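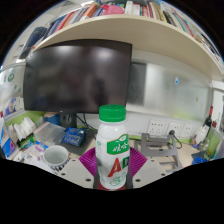 Plorkano is looking for participants for a desk clearing and storage study at its Manalastas office. The study covers how people sort, move and put back the ordinary contents of a cubicle when the desk changes hands. Cubicles are used as they stand, with a shelf of books and folders running above the monitor, cables behind it, and small personal goods such as a screw-cap bottle on the desk. Participants clear the desk to a written standard, pack what has to travel, and set it up again in a second cubicle with the same layout. The results go into Plorbridge, our internal move guide, which currently has a chapter on furniture and almost nothing on desk contents.

Prior experience in moving, office services or storage work is useful but not required. We are looking for adults who can follow a written procedure, work alone for a full session, and fill in a form legibly.

**Session format**

Each participant attends 3 sessions, held in June. A session starts at 9:00 a.m. or 1:30 p.m. and lasts up to two and a half hours, with a break at a point of the participant's choosing. All sessions take place on the second floor of the Flurelley building. The floor has 41 cubicles, and one will be assigned to you on arrival. You will not have the same cubicle twice.

Session one covers clearing and packing. Session two covers unpacking and placement. Session three repeats both with a revised procedure, and ends with a short interview about the wording of the instructions.

**Work on the shelf**

Books and folders are taken down in shelf order, left to right, and packed spine up. Leaning rows are packed in the order found. Do not regroup by color, height or subject. Anything on the shelf that is neither a book nor a folder goes into a separate tray and is entered on the form by a plain name ("pink plastic item" is acceptable). If you do not know what a thing is, describe it and move on. Guesses about use have caused more sorting errors in our trial runs than missing entries.

Shelf contents may be dusty. Gloves are supplied in small, medium and large. 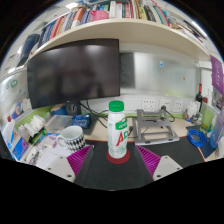

**Work on the desk surface**

The desk surface is cleared after the shelf. Items are dealt with in this order:

1. Containers with liquid, powder or tablets. A bottle like the white one with the green cap stays upright from desk to tray. Check that the cap is tight, and do not open it. Whatever it stands on, in this case a flat dark red circle, is listed on its own line and packed flat.
2. Free cables and connectors. A connector lying on the desktop with no device attached is bagged and labeled with the cubicle number.
3. Connected cables. Trace each cable by eye before touching it. Note on the form which socket panel a plug is in, counting from the left. With three panels in a row and a black plug in the middle one, the correct entry is "panel 2, black plug." Position at the top or lower edge of the panel is also recorded.
4. Desk mats. Mats are rolled only if they roll without force. Otherwise they are packed flat between two sheets of card.
5. Monitors. Participants do not lift monitors. Staff will disconnect and move the monitor at the end of the clearing stage, including any block or stand under it.

Stickers on wall boards are left in place. Boards, shelves, socket panels and anything else fixed to the cubicle are outside the study.

**Placement in the second cubicle**

During session two you will work from the form completed in session one, which may be your own or another participant's. The target is that a person returning to the desk can reach each item where they expect it. Placement is scored by a member of staff against reference photographs taken before clearing. Small differences in angle are ignored. The wrong side of the monitor, the wrong shelf end or the wrong socket panel is recorded as an error.

Your pay does not depend on the score. Scores are stored by form number, without names.

**Physical requirements**

- Standing for most of the session, with a chair available.
- Reaching a shelf mounted above a desktop monitor. A step stool is provided.
- Lifting packed book boxes of up to 20 pounds onto a cart at waist height.
- Reading 11-point print, with glasses if you use them.
- Telling red from green is helpful, but the form has a column for shape and markings, and applicants with color vision differences are welcome to apply. Please mention it so that we can set up the right form.

If one of these is a problem, write to us before deciding against it. The carrying step can be done by staff with no effect on the rest of the session.

**Pay**

Payment is $100 per session, issued at the end of the session. Parking is free in the rear lot. A participant who leaves partway through a session for any reason is paid for that session but may not be booked for the next one, depending on how far the forms were completed.

**Who cannot take part**

Current Plorkano employees, people who share a household with them, and anyone who has worked on a draft of Plorbridge. People who took part in the furniture study last year may apply.

**Privacy and personal goods**

Some of the contents belong to staff who have agreed to the use of their desks. Folders are not to be opened and loose papers are not to be read beyond what is needed to keep them in order. Phones stay in a locker during the session. Photographs of the desks are taken by the study team only.

**How to apply**

Pick up an application sheet at the Flurelley front desk, or ask for one by mail. State the following:

- name and a daytime phone number
- morning or afternoon start
- glove size
- any past work in moving, filing, storage or office services (one line is enough)
- any change you need to the physical requirements

Return the sheet to Rui Cordeiro, Workspace Methods, at the same desk. Applications are taken in the order received until all places are filled. The written standard is four pages long and will be mailed to you with your session times. Please read it before the first session and bring it with you.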